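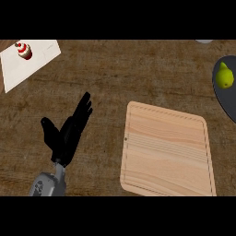 When a parcel with fruit or plants comes to your house, open it the same day and open it indoors. Insects and their eggs travel very well in packing straw, and in a closed kitchen you have a chance to find them. I unpack on the table, one piece at a time. A white sheet of paper laid on dark brown wood, like the one in the picture, is a good surface for this work, as small brown larvae are difficult to see on the wood itself. Hold the fruit over the paper and tap it gently with a finger. A pear should be turned and checked at both ends, near the stem and in the small hollow on the opposite side.

Packing material

Straw, moss and wood shavings should not go to the compost. Put them in a plastic bag, close it with a knot and leave it in the freezer for four days. After this you can throw it in the household trash. Cardboard can be recycled if you have looked inside the folds.

Potted plants and cuttings

Keep a new plant in a separate room for 8 weeks. Look under the leaves every few days, best in the morning with a lamp from the side. My neighbor in Sumosbridge, Eduard Dvořáček, did not wait with one small fig in October and lost most of his lemon trees to scale.

If you find something alive

Do not crush it and do not put it outside. Catch it in a jar with a tight lid, place the jar in the freezer and keep the label from the parcel. Then call your county agriculture office and tell them where the parcel was sent from.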